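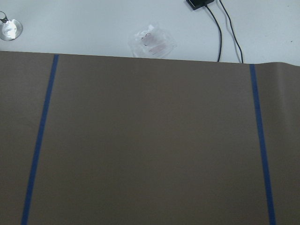 Search notebook entries Go

10 July
Henrik Hagedorn

Second go at the madder dye on the Kauppinen wool. The January batch came out more orange than we wanted, and I think I let the pot get too hot near the end. This time I kept it at 60 degrees the whole way and checked every ten minutes.

Weighed out 600 g of dry yarn, alum at 15 per cent, a pinch of cream of tartar. Mordant bath took an hour, then left to cool overnight with the lid on. Madder is the ground root from Nirkik, the older bag. It smells a bit dusty but the colour runs well enough.
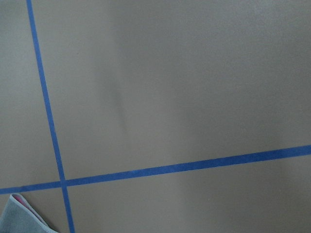
The yarn went in damp, after a long soak. I forgot the chalk at first and added it with the wool already in the pot – not ideal, and two skeins have a paler patch near the ties. Those can go to the sample box. Tap water at Cluvside is softer than at the old place, so the chalk probably matters more here. Should test this properly with a jar of each.

First skein out after 40 minutes: brick. Last one out after two hours: a proper deep red, close to the Jokavton card. Exhaust bath gave a salmon pink on the 21 g of silk scraps, nicer than expected.

Rinsed until clear, which took around 153 litres by the meter. Too much. Next time let the skeins dry first and rinse them a day later – should shed less.

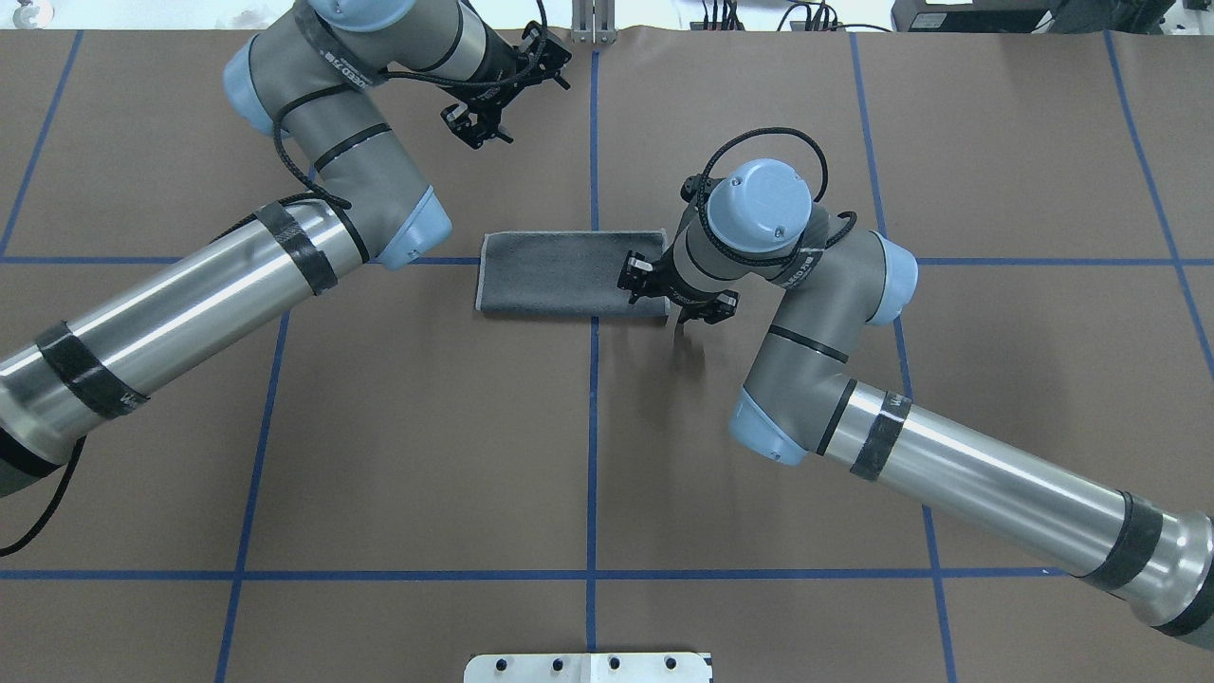

Folded grey towel on the taped-up brown table.

Still to do: light test strips in the south window, label the skeins, order more alum. The big pan lid needs a new knob.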